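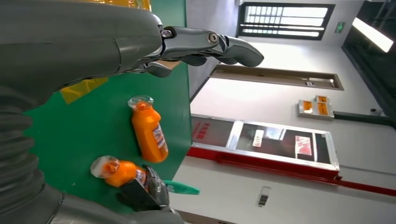 Two orange bottles at the green table, seen from the wrist camera. One is in the gripper, the other is lying on the table.

Recording bottle demonstrations with a two-arm setup

Last updated in March. Applies to the Turcotte logging tool and the Trandmont bottle task.

This page covers how to record a batch of demonstrations in which an operator guides the arms through picking up a plastic bottle from a table and setting it down again somewhere else. It assumes that both arms are already calibrated and that you can move them from the operator station. If you haven't done that yet, do the Motside setup page first and come back.

What you need

Two bottles of the same type
A table with a plain, single-color top
Both wrist cameras and the overhead camera connected
At least 60 GB free on the recording machine
A second person for the first session, to reset the table

Using two bottles of the same type is deliberate. With a single bottle, the policy can get by on "find the orange thing." With two, it has to deal with one bottle in the hand and another in view, and it has to stick with the one it started on. Our first Nedwood model was trained on single-bottle episodes and would drift toward the second bottle halfway through a lift.

Step 1. Check the cameras

Start the logger and open the preview. You should have three live streams. Wave a hand in front of each camera and confirm that the names match - swapped left and right wrist streams are the most common fault we see, and they can't be spotted from the file sizes.

Look at what is behind the table as well. A wrist camera turns with the wrist, so it will see walls, doors, lights and signs at all sorts of angles. You don't need to cover these up. Do lock the exposure, though. If it is left on auto, the picture goes dark every time the camera swings past a ceiling light, and the bottle label goes with it.

Step 2. Place the bottles

Lay both bottles on their sides. Change the following between episodes:

Direction of the cap
Distance between the two bottles
Which side the label is on
Which arm does the picking

Keep at least a finger's width between the bottles for the first 100 episodes. After that, let some of them touch.

Don't line things up neatly. People resetting a table tend to put objects back in the same three or four spots without noticing. The logger can print a random layout before each episode (Options, Layout prompt), and we recommend leaving it on.

Step 3. Record an episode

Move both arms to the home pose.
Press the left pedal to start.
Bring the picking arm over the bottle and lower it slowly.
Close the gripper on the body of the bottle, clear of the cap.
Lift, move to the new spot, lower and open.
Return to home and press the left pedal again.

Keep the idle arm out of the way, but don't park it out of sight every time. In real use one hand will often pass in front of the other arm's camera, and the model needs to have seen that.

A normal episode runs to 600 frames or fewer. If yours are much longer, you are probably pausing before the grasp. Long pauses teach the model to pause, and we have had policies hover over a bottle until the timeout.

Step 4. Mark good and bad takes

Press the right pedal right after an episode to mark it as bad. Mark it bad if:

The bottle was dropped or rolled off the table
The gripper closed on the cap
You touched the table during recording
A camera froze

A missed grasp that you correct in the same episode is fine. Keep it and tag it "retry." Those episodes are useful, and there are never enough of them.

Step 5. Check the batch

Run the check script before you leave the station. It lists dropped frames, missing streams and any episode where the gripper never closed. Then watch ten episodes yourself at double speed. On our last batch the script passed all 181 episodes, and it still took a person to see that the layout prompt had been switched off after lunch.

If the wrist video stutters, plug the camera directly into the machine instead of the hub. If joint readings lag behind the video, restart the logger and record a short test episode before going on.

Upload with the batch name, operator initials and table color in the notes field. Leave the raw files on the recording machine until the upload shows as verified.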